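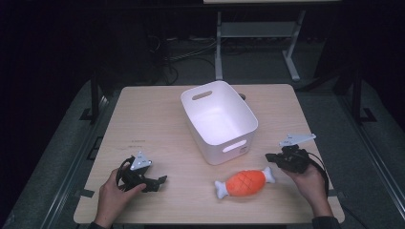 *Table with the white bin and the chew toy.*

**February 2019, glue notebook, continued**

Hide glue again. Jyoti asked me to stop writing "hide glue again" at the top of entries, as it makes the index useless, but there we are.

The Zaladach chairs are back. Two of the six have opened up at the rear stretcher, the same joint both times, same side. Murray says it's the heating in the customer's dining room. Murray says this about everything, including the van. I took the worse one apart this morning with warm water and a palette knife and the tenon came out clean as a spoon, with hardly any glue on the cheeks and a fat bead of it in the bottom of the mortise. So it was starved. I glued that joint. I checked the job sheet hoping for somebody else's initials and did not find them.

What I think happened: pot was too cool. We'd been running it off the old Cárdenas warmer, whose dial has numbers on it for decoration. Put the good thermometer in today and at the setting marked 140 it was sitting at 95 Fahrenheit, and that gets you a nice skin and no open time at all. Turned it up in small steps. It holds steady at 140 with the dial pointing to a screw hole.

Test joints, scrap beech, mortise and tenon, all cut from the same board:

- A: glue at 95, parts cold from the rack. Gelled before the clamp was on. Broke by hand.
- B: glue at 140, parts cold. Better. Broke over the bench edge with some swearing.
- C: glue at 140, parts warmed under the lamp first. Wood failed before the joint did. Stood on it. Dragica stood on it.

None of this is news. It is in every book on the shelf, including the one propping up the shelf. Writing it down anyway so the next person to blame the dining room can be shown this page.

Ikhsan wants to move the whole chair line over to the Andness liquid stuff, no pot, no soaking, squeeze and go. I'm not against it for new work. For repairs I want something the next person can undo, and the next person is usually me. We agreed to disagree, then he used my brush in his pot, so the brush is his now.

Soaking notes for the new batch of granules: 1 part glue to 2 parts cold water by weight, left overnight in the jar with the blue lid. The batch number is 631 and it smells worse than the last lot, though that could be the jar. Took up all the water by morning. Strained it through a bit of stocking, a few lumps. Brushed out thin and a bit stringy at 140, so I added a splash of hot water and it settled down. Should go in the fridge at night. It has been labeled NOT SOUP since the incident and I see no reason to change that.

Clamping: I was pulling the stretchers up far too hard. Beech doesn't need it if the fit is right, and if the fit is wrong the clamp just hides it until delivery. Going back to the band clamp and one caul each side. Jasmina's cork-faced cauls are the best ones, and she knows how many she has.

To do before the chairs go out:

- Knock apart the other bad one and scrape the mortise properly, all the way down
- Check the remaining four for movement at the same joint, both sides, before Murray tells them they're fine
- Cut a new plug for the rear leg where I slipped with the knife (small, inside face, moving on)
- Draw a line on the warmer dial in paint marker
- Ring Zodley about a replacement thermostat. They said 3 weeks last time and meant April.

Left joint C in the vise overnight with the bucket of screws hanging off it. Will look tomorrow.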